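4.2 Appliance panel and logging

The household panel was drawn from customers of two retailers, Derisus and Atlow, who had bought at least one connected large appliance in the preceding two years. Of 3,000 invitations sent, 412 households completed the entry questionnaire and agreed to have their appliance traffic logged at the home router. Households that had already replaced the appliance named on the receipt were left out, as were those in which the appliance had been moved to a second property.

Logging was passive. A small recorder was placed between the router and the wider network and stored, for each appliance, the time of every outgoing connection, the address contacted and the volume of data passed. The content of the traffic was not read. Refrigerators, washing machines, tumble dryers, dishwashers and ovens were included; televisions and speakers were excluded because their traffic is dominated by media streams and would swamp the other classes in any pooled measure. Combined washer-dryers were counted as washing machines.

An appliance was treated as connected on a given day if it completed one or more exchanges with its maker's server on that day. This is a generous rule. It counts an appliance that merely checks the time, and it makes no distinction between a connection that the user asked for and one that the appliance began by itself. A stricter measure, active use, was therefore defined as any day on which a command was sent from a telephone or tablet in the household and was answered by the appliance within one minute. Commands sent through a voice assistant were attributed to the assistant's own device and had to be matched by time; where two appliances of the same make answered within the same minute, the event was dropped.

4.3 Loss of connection

Connection loss was examined separately from use. The panel yielded 1,818 loss events, each defined as a gap of 24 hours or longer following at least one connected day. Gaps that began within the same ten-minute window for every device in the home were taken as faults of the home network and were set aside before this total was reached.

The remaining events fall into three groups. The largest consists of gaps that follow a change to the router, most often a new network name or password. Telephones and computers in the household returned within hours of such a change, while appliances commonly stayed away for weeks, and a good share did not return during the logging period at all. The second group consists of gaps that close without any visible action in the home. These are short and cluster by maker, which points to faults at the server side. The third group has no clear cause in the logs.
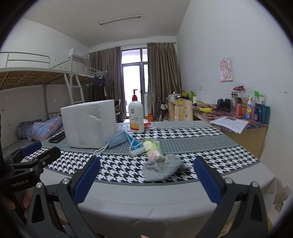
Figure 2. Household interior.

For the first group, the time to return depended strongly on the type of appliance. Washing machines and dryers came back soonest, followed by ovens. Refrigerators were slowest. A likely explanation lies in how the loss is brought to the user's notice. A washing machine that cannot send its end-of-cycle message is missed at the next wash, whereas a refrigerator goes on cooling as before and gives no sign beyond a small symbol on the door panel, where one is fitted. The logs cannot confirm this reading, but the closing questionnaire gives it some support: most respondents whose refrigerator had been offline for a month or longer stated that they believed it to be connected.

The length of the set-up procedure also appears to matter. Models that require a button on the appliance to be held down while the telephone joins a temporary network had longer gaps than models that accept new details from the telephone alone. The difference held within each class of appliance except dishwashers, for which the number of models using the second method was too small to allow a comparison.

4.4 Treatment of shared hubs

Part of the panel used a hub between the appliances and the router. Two hub designs were present, the Frimpong and the Standa. The former passes each appliance's traffic through unchanged, so that the rules given in Section 4.2 could be applied directly. The latter gathers traffic from all attached appliances and sends it at fixed intervals, which hides the timing of single exchanges. Daily connection could still be recovered for these homes from the list of appliances named in the hub's own status reports, but active use could not. They are accordingly retained in the analysis of connection loss and omitted from all results on active use in Section 5.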